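# Gallery: what the money bought, and what it didn't

Every budget year we put up one of these pages so that people in accounting can see where the capital line went. Last year's had pictures of a forklift and was, by a wide margin, better liked. This year the line went to the two-arm assembly cell, and the request for next year is further down, after the gallery, where I'm told nobody scrolls.

Some background for anyone joining from the third floor. The cell does small-part work: gears, plates, brackets, the fiddly stuff that Zudell sends us by the crate. The original request, drafted in September, had a single line reading "robots (2)." It was approved in an afternoon. Everything that a robot needs in order to do something useful was then requested in eleven separate amendments, and those took until spring. If you are planning a cell of your own, I'd suggest writing the amendments first and slipping the robots in at the end as an accessory.

Ashraf Shehata, who signs for all of it, asked that this page be "mostly pictures." I have one picture and a good deal to say about it. He can take it up with me at the review.

## The gallery

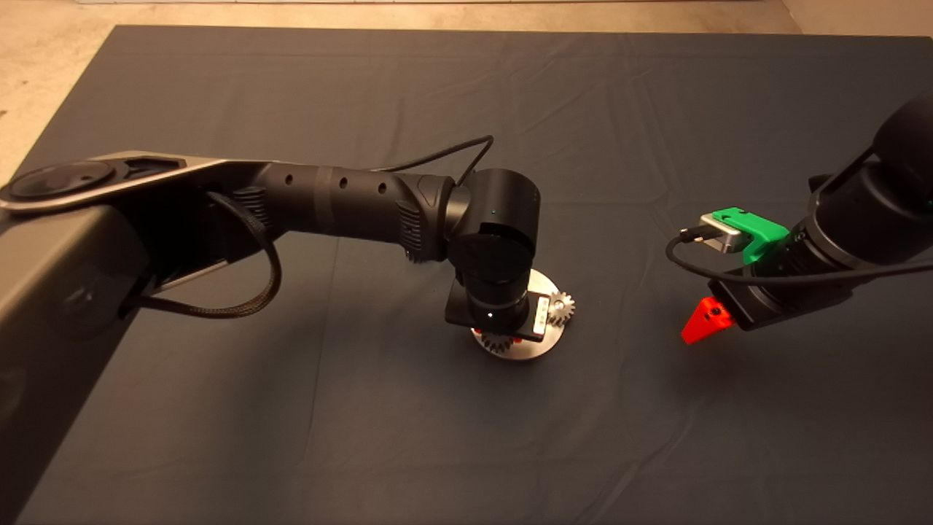 *Gear work on the round base plate, both arms in. Lit green on either side, which is how we like them.*

A few notes for the people who pay for things.

**The arms.** Two of them, black, and the only items anyone asks about on a tour. They were quoted by Tanar and by Aseo, and the quotes were close enough that we spent three weeks arguing over the shipping terms. Tanar won on lead time. Aseo sent a very nice calendar.

**The fingers.** The red-orange one on the right-hand gripper is what you should be looking at. Fingers wear, fingers get redesigned, and somebody always wants a different shape by Thursday. We had budgeted for them at zero, on the theory that a gripper comes with fingers. So does a glove, in a sense.

**The green mount.** 3D-printed, and the cheapest thing in the gallery. It took no amendment at all, and I have been asked not to explain how. Next year printed parts get their own line, so that we can stop hiding filament under "office supplies, misc."

**Cables.** One braided, hanging under the left arm, and thinner ones looping wherever they please. Cable management was in the original plan, got cut in the first round, came back in the fourth amendment, and got cut again with a note that said "cosmetic." I have kept the note.

**The cloth.** Dark gray, and wrinkled. There's a proper bench mat in the catalog for a price I showed to Ashraf once, and he laughed, so I haven't shown it to him again. The cloth stays until the mat goes on sale or I retire.

**The plate and the gears.** The plate is brushed metal and stays put on the budget sheet as "fixture, 1 ea." Gears are listed as consumables, which got a question from audit. They are small, they roll, and the floor is right there. I'd call that consumed.

## Next year's request

I've kept this short, having learned from the amendments.

- Fingers and printed mounts: $2,514. That includes material and a drawer to keep them in. The drawer is not negotiable.
- Cable carriers and clips: $1,000. Please don't write "cosmetic" on this one.
- Spare gears: 3 boxes, from Abdel Hamid, who will sell by the box. Zudell will only sell by the crate, and we already have the crate.
- Bench mat: left blank, pending the mood of the room.

No new arms. I know this is disappointing, and that an arm photographs better than a drawer. But the two we have are waiting on parts more often than on work, and a third would simply join the line. What we're short on is the small stuff that hangs off the end.

Training isn't on the list either. It comes out of the department's own pot, and I've been promised the pot has something in it. Same goes for the service contract, which renews by itself whether or not anyone reads it. I did read it. It covers the arms from the base to the wrist, and anything we bolt on past that is our own affair, so please factor that in before you ask why the drawer needs to be so big.

The review is Tue 12 March. Bring questions about the numbers, and if you were one of the people who wanted the forklift pictures back, last year's page is still up and the forklift is still yellow.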